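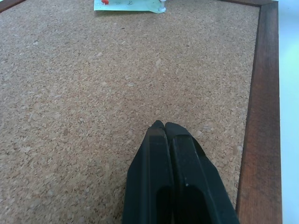
Gikik is a small data set of lunch and dinner menus from counter-service restaurants in the Brirnow area. It was put together to answer a plain question: how much of a menu can a person with a wedding, a diet or a food allergy to plan around use as written, and how much has to be asked about at the register? Most of the menus came from paper takeout sheets, and a smaller share were pinned up on boards near the door, the usual tan cork in a dark brown wooden frame. Board menus are marked "board" in the source column so you can leave them out if you want only the sheets people carry home.

What is in it

There are 141 restaurants and one menu per restaurant. Each menu is split into items, and each item is one row in items.csv. The restaurants themselves are in places.csv. The two files join on place_id.

Columns in items.csv

place_id - matches places.csv
section - the heading the item was listed under, copied as printed
item - name of the dish, copied as printed
price - in dollars, blank if the menu gave none
calories - blank if the menu gave none
swaps - yes, no or unclear
notes - free text, mostly about sauces and dressings

Columns in places.csv

place_id
name
neighborhood
style - one of 4 values: salad, sandwich, bowl, mixed
source - sheet or board

How it was collected

Menus were gathered in July and typed in by hand. Spelling mistakes in dish names were kept. Prices ending in a slash, such as 9/12, mean small and large; only the small price is in the price column and the other one is in notes. Combo meals were skipped unless the combo was the only way to order the dish.

The swaps column says whether the menu states that you can change an ingredient. "Unclear" covers lines like "ask us" and "most items". It does not mean the kitchen said no.

Known problems

Calorie counts are missing for most places, and where they exist they usually leave out the dressing. Don't add them up for a whole meal.

The Asska neighborhood is thin. Several restaurants there change the menu every week and had no sheet to take, so what you get is a snapshot of a single week.

Soup of the day is entered as one item with no price at many places. If you are averaging prices, drop the blank rows first. An early version filled them with zeros and the soup section came out much cheaper than it is.

Dish names longer than 200 characters were cut at that point. This affects build-your-own salads, where the full list of toppings was printed as part of the name.

Not included

Drinks, kids' menus, catering trays, opening hours and reviews. Catering is planned as a separate file. The trays are priced per person at some places and per tray at others, and I have not settled on one way to store that.

Using it

Free for any use. If you publish something with it, please call it the Gikik menu set and give the version date. The older Thaler list used different place_id values, so the two can't be joined directly - match on name and neighborhood instead.

Corrections are welcome. Send the place_id, the column and the right value. I make changes in batches, and a fix can take up to 30 days to show up.

Version date: September 11, 2025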